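4. Planeamento da compra e preparação do posto

4.1 Âmbito desta secção

Esta secção destina-se a quem prepara o pedido de compra de um posto Vosus de montagem com dois braços. Deve ser lida antes da secção 5 (Desembalagem e fixação). Os requisitos elétricos completos encontram-se no anexo B.

Os valores indicados não incluem IVA, transporte nem seguro. A Rotdale confirma os preços por escrito no momento da proposta; em caso de divergência, prevalece a proposta.

4.2 Definir a tarefa antes de pedir preço

1. Escreva a tarefa numa única folha: peças envolvidas, posição inicial, posição final e critério de aceitação.

2. Indique a dimensão mínima e máxima das peças a pegar. A abertura dos dedos da garra é escolhida com base nestes dois valores.

3. Indique se as peças são metálicas e se têm superfície refletora. Superfícies polidas ou dentadas podem exigir iluminação difusa, que é orçamentada à parte.

4. Indique se a tarefa exige um ou dois braços. Um segundo braço só se justifica quando há passagem de peças entre garras, retenção de uma peça durante o encaixe de outra, ou alcance insuficiente de um dos lados.

5. Anexe um desenho cotado da base de montagem. Sem este desenho, a proposta é emitida apenas como estimativa e não vincula o fornecedor.

Nota: a montagem de engrenagens sobre pinos é tratada como tarefa de encaixe com folga reduzida. Preencha também o quadro de folgas do formulário Gevar, com o diâmetro do furo e o diâmetro do pino medidos na mesma unidade.

4.3 Superfície de trabalho

A mesa não faz parte do fornecimento base. O comprador pode utilizar uma mesa existente, desde que o tampo seja plano e rígido e não apresente vibração sensível com os braços em movimento.

Recomenda-se uma cobertura escura e sem brilho na zona de pega. O contraste com peças claras ou metálicas facilita a localização pela câmara e reduz os reflexos do tampo. A cobertura deve ficar esticada. Rugas ou cantos levantados alteram a altura da peça e podem prender a ponta dos dedos.

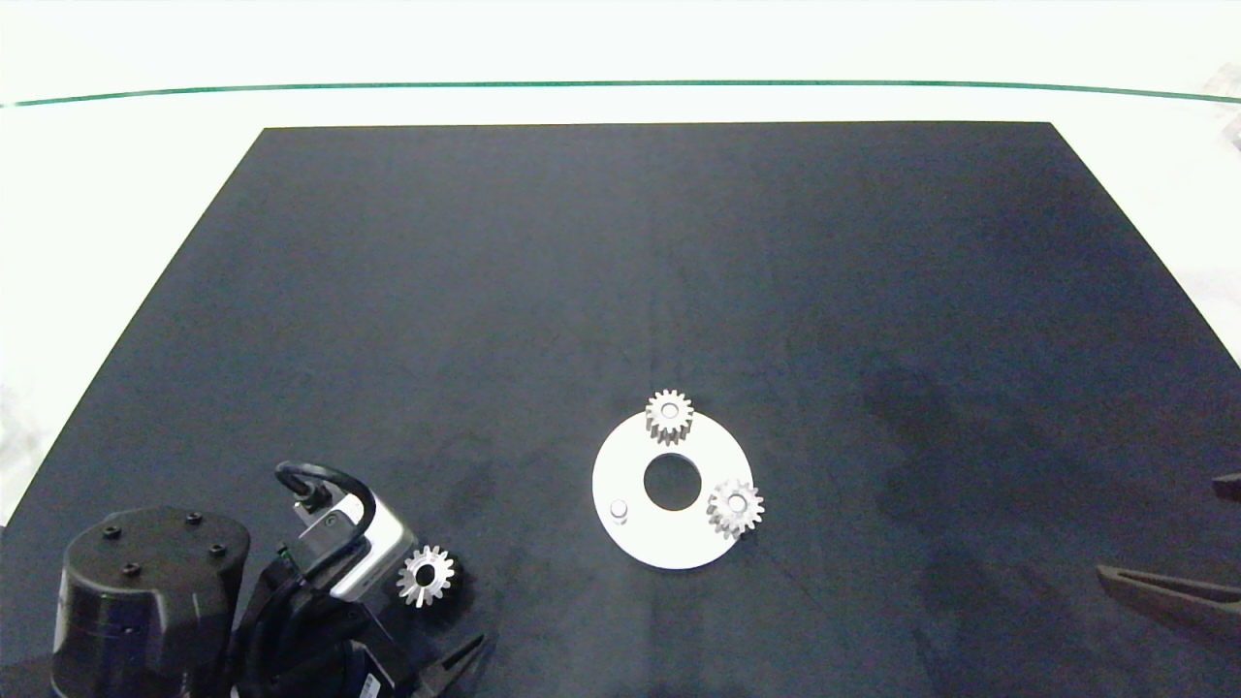

A cobertura é um artigo de desgaste e deve constar do orçamento anual, juntamente com os dedos da garra. Preveja uma substituição a cada 3 meses em regime de um turno. Em regime de dois turnos, o intervalo é definido por inspeção.

Atenção: não fixe a cobertura com fita adesiva dentro da área de alcance dos dedos. A cola acumula-se nas pontas e compromete a libertação de peças pequenas.

4.4 Composição do orçamento

Separe o pedido nas rubricas seguintes. Pedidos com rubricas agrupadas são devolvidos para correção.

a) Braços e controladores. Um controlador por braço. Não são aceites controladores de outras séries.

b) Garras e dedos. O conjunto de dedos angulares para peças pequenas tem a referência 2467 e é vendido ao par. Encomende um par por braço e um par de reserva por posto.

c) Cablagem. O jogo de cabos e abraçadeiras para o punho tem a referência 3293. Os cabos do punho precisam de folga suficiente para a rotação completa da junta; um cabo demasiado curto parte junto ao conector, e um cabo demasiado longo pode entrar na zona de trabalho.

d) Câmara e suporte. Indique a altura livre acima da mesa.

e) Bases e pinos de montagem. São fabricados por desenho. O prazo conta a partir da aprovação do desenho pelo comprador, e não da encomenda.

f) Formação. Uma sessão para até cinco operadores está incluída. Sessões adicionais são faturadas por dia.

g) Contingência. Reserve 5% do total das rubricas anteriores para adaptações durante o arranque.

Nota: a rubrica e) é a que mais frequentemente atrasa o arranque. Se o desenho ainda não estiver fechado, peça uma base provisória e assinale no formulário que será substituída.

4.5 Ensaio de viabilidade

O ensaio é opcional, mas recomenda-se para tarefas de encaixe. Realiza-se nas instalações da Cheetham, com peças enviadas pelo comprador.

1. Envie pelo menos três jogos completos de peças, limpos e sem óleo de proteção.

2. Envie a base de montagem definitiva, se existir. Uma base impressa é aceite para o ensaio, com a menção correspondente no relatório.

3. Identifique cada peça com o número do desenho. Não cole etiquetas em faces de contacto.

4. Defina por escrito o que conta como falha: peça caída, peça inclinada sobre o pino, dentes não engrenados ou tempo excedido.

5. Aguarde o relatório antes de fechar as rubricas b) e e). A geometria dos dedos pode mudar em função do resultado.

Atenção: o relatório é válido apenas para as peças ensaiadas. Uma alteração de material, de chanfro ou de diâmetro do furo obriga a novo ensaio.

4.6 Calendário e aprovação

As propostas são válidas por 3 meses. Para entrega antes da paragem de verão, o pedido completo deve dar entrada até ao fim de maio.

O pedido deve ser assinado pelo responsável técnico e pelo responsável de compras. Dúvidas sobre rubricas ou referências são tratadas por Jordan Gosling, apoio a projetos - indique sempre o número do formulário no assunto da mensagem.

Guarde uma cópia da folha de tarefa (4.2, passo 1). Será pedida de novo na receção do posto, secção 9.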